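The marble counters in the old Andreadis building came out of a bank in Plestlow that closed 46 years ago. Aliki Kourkoulas bought them by the slab, 20 in all, and paid more for the trucking than for the stone.

She runs Sturkelell, a two-room shop that recuts salvaged marble for kitchens and desks. Most customers ask first about stains. Her answer is that dark stone hides coffee well but shows every etch from lemon juice, and that sealing it once a year won't change that.
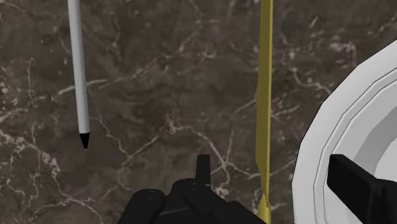
Prices start at $120 for a small desktop. A full kitchen takes her until October if the order comes in by summer, and she turns down work that needs a seam at the sink.

The offcuts go to a tile setter in Raturthorpe. He has 47 crates of them in his barn and is still buying.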